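Shooting in the kitchen with one panel

16/05/2024

I have had the Briltum panel since March and have used it for almost nothing except food. It is a small LED light, about the size of a paperback, and it came with a diffuser that I lost within a week. A sheet of baking paper held on with two clips has done the job since then.

The kitchen is the hardest room in the flat to light. The ceiling bulb is very warm, the window faces a wall, and the two never agree on colour. For a while I tried to balance them and ended up with green shadows on everything. Now I switch the ceiling light off, pull the blind down and set the panel and the camera to 4,000 K.

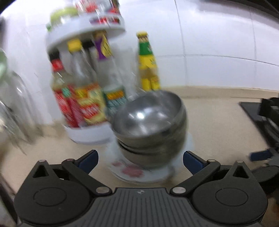 My lens is an old Mastitz 50 mm with a stiff focus ring. I like it at f/4. Wider than that and the front of a plate is sharp while the back has gone, which suits a cake but not much else. I keep the ISO at 500 and let the shutter fall where it likes, because the camera is on a tripod and soup does not move.

The panel goes to the left and slightly behind the food. On the other side I stand a piece of white card — the back of a calendar, in my case — and move it in until the shadows look right. Black card does the opposite and is good for anything pale, such as rice or yoghurt.

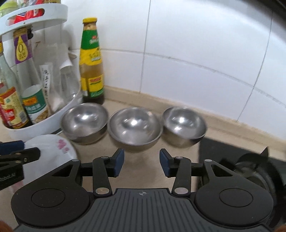 Battery life is the weak point. The box promises two hours at full power and I get a little over one. I bought a Ghumman mains adapter for 12 pounds, and it works, though the cable is short and the plug gets warm.

I edit in Flurnura, mostly just contrast and a small crop. If the white balance was right to begin with there is very little else to do. Next I want to try the same setup with glass, which I have avoided so far on account of the reflections.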